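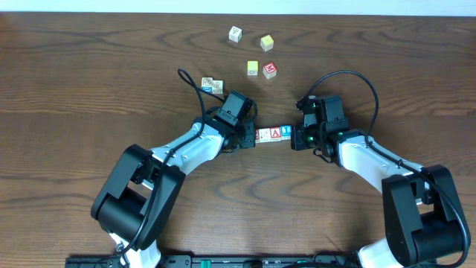
Photo: Hinata Fujimoto

Dastholm Hard Finish for Wood Tabletops: Long-Term Review

Last updated: February 24, 2019

Dastholm sells this product as a one-can finish for dining tables, desks and benches. It is a thin, oil-based wiping varnish in a satin sheen. The maker claims full cure in a week, resistance to household liquids and a surface that can be repaired in spots. I put it on a kitchen table in April and have used the table daily for the ten months after that. The notes below cover application, wear and repair, with some comparison to Nustov Table Oil, which I had used on the same top before stripping it.

Preparation

The old oil came off with a card scraper and mineral spirits. I sanded to 100 grit, vacuumed, then sanded to 200 and stopped there. The label allows a finer grit, but a test board taken further absorbed the first coat poorly and stayed streaky under a side light. Raising the grain with a damp cloth before the last sanding is worth the extra evening. On a second test board I skipped this step and the first coat felt like a cat's tongue.

Application

The can needs stirring for longer than the label suggests. The flatting agent settles hard, and the first coat from a poorly stirred can dries glossy while the last one dries nearly dull. I used a folded lint-free cotton pad, flooded a section, waited five minutes and wiped along the grain. Working time is short in a warm room. If the pad starts to drag, leave the area alone and fix it after it dries.

I applied three coats with a light scuff between them. The underside got two. Odor is strong on the first day and faint by the fourth. The price was 710 kroner for the can, and I used a little over half of it.

Wear

Water rings: none from cold glasses left overnight. A hot teapot left a white haze that cleared without treatment by the next morning. Coffee and red wine wiped off after an hour with no mark. Undiluted dish soap left under a sponge dulled a patch near the sink end, and that patch has not recovered.

Scratch resistance is average. The film is thin, so scratches look like scratches in wood and catch less light than they would in a thick polyurethane. Color shifted slightly toward amber over the summer. Nustov stayed paler but needed a fresh coat every couple of months and marked with every wet cup.

Repair

The spot repair claim holds up if the area is scuffed evenly and the new coat is feathered past it. I repaired a pen gouge this way. The edge of the patch is visible at a low angle and not otherwise.

Complaints

The lid seals badly once varnish gets into the rim. By July the remaining material had skinned over. Decant it into a smaller jar on the first day.

The cure time is optimistic. At one week a place mat still left a texture in the surface. At 3 weeks it did not.

Rating: 4 out of 5. Recommended for indoor tables. For a worktop next to a sink I would use something with more build.

Related reviews
Barredo Card Scraper Set
Nustov Table Oil, One Year On
Ater Random Orbit Sander: Dust Collection Tested
Choosing a Scuff Pad for Use Between Coats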